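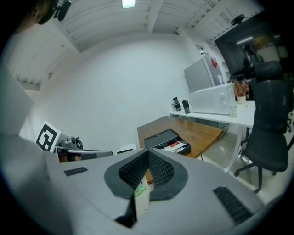
Photo: Quintela Workplace Library, Cambridge

Chapter 8
Shared Rooms and the Stuff in Them

I once spent most of a February trying to find a place to put a microwave. It was my first job at Ranham, and the microwave had been handed to me along with a desk, a key and a list of 41 things that needed a home. I figured I'd be finished by lunch. I was still moving it from table to table when the month ran out!

So this chapter is about the room everybody uses and no one quite runs. You probably know one already. Look at the photo that opens the chapter and you'll see a white microwave sharing a table with drink bottles, a clear cup and a potted plant whose leaves have gone brown. There's a desk nearby with a black container of papers and small items on it, and a mesh chair on wheels over to the right. Work stuff and lunch stuff, a few steps apart.

I like rooms like that (I've worked in plenty), and I don't want you to come away from this chapter thinking they all need to be stripped bare. What I do want is for you to be able to walk into one and sort what you find into things that live there, things that are passing through, and things that got stuck. The plant is a good one to argue over with your classmates. Does a dried-out plant still live in a room, or did it get stuck?

We'll start with tables, and with how a flat surface near an outlet fills up. Then we'll get to trays and open boxes - my favorite part, and the section that brings in the most mail. After that comes the Harkadeck floor plan, which you'll need for the exercises, so keep it handy.

Before you read on, pick a shared room you can get into this week. Stand in the doorway with a notebook and write down what's on the biggest table. Don't move anything yet. You'll go back to the same table at the end of the chapter, and you'll want your first notes just as you wrote them.

8.1 The Table Nearest the Wall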